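Chapter 6
Buying a Pair of Arms

By now you've built a single arm on paper, worked out its reach, and probably sworn at the elbow joint a few times. I did too, the first time I taught this course. In this chapter we go shopping! I want you to finish it able to read a product sheet for a two-arm kit and know which lines matter to you and which ones are mostly there to fill the page.

I'm going to use one kit all the way through, the Lindia from a small firm called Skurneck. I picked it partly because my lab bought one (so I've had my hands in it) and partly because it's neither the best nor the worst thing out there. It comes as a set of motor modules, brackets, two grippers and a truly alarming bag of screws. The parts list has 581 entries if you count every washer, and Skurneck does. Zoia Mykhailiuk and I put ours together over one long August, with a break in the middle when we found we'd mounted a shoulder backward.

We'll compare it now and then with the Iltis, a finished pair that shows up in a crate ready to bolt down. You pay more for the Iltis and you learn less from it. Depending on your job, that may be a great trade. 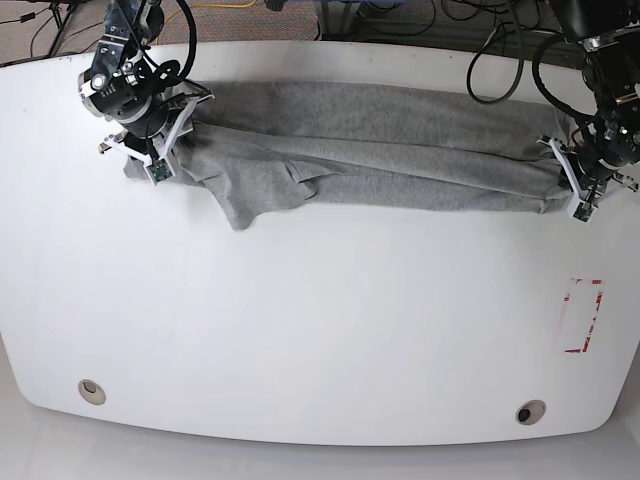
Cloth is the test I'd ask any seller to show you before you sign. Product videos love blocks and cups, and I get why, since a cup stays the same shape whichever way you grab it. A shirt doesn't. Pull it between two grippers and you get what we have with this gray one, a long twisted band with creases running its whole length and a loose flap hanging down at one end. Is that a good grasp? It depends on what you want next. If the job is moving the thing across a table, sure. If the job is folding, the arms have two firm pinches and still need to find a hem. Look at the fingers, too. They're plain white plates, and each gripper has a little green circuit board near a fingertip. When you see electronics that far out on an arm, ask the seller what they measure, how often, and what a replacement costs. Then ask how the cable gets there, and whether you can swap it without taking the wrist apart.

Cables deserve a section of their own and they'll get one (6.4). For now, just remember that a loop of slack has to go somewhere every time a joint turns. The product sheet will give you the range of each joint with nothing attached. What you'll get on your own table is smaller, and you should plan for it.

Then there's the software. The Lindia ships with a control package called Sastry, which I like a lot for teaching and like much less at two in the morning. You can read every line of it, which is wonderful, and some days you'll have to. In 6.5 we'll go through its setup file together and change the grip force by hand.

Before you read on, get hold of any product sheet for a two-arm kit and mark every number you don't understand. Keep that sheet next to you. We start in 6.1 with payload, and with the question of where on the arm the seller was measuring it.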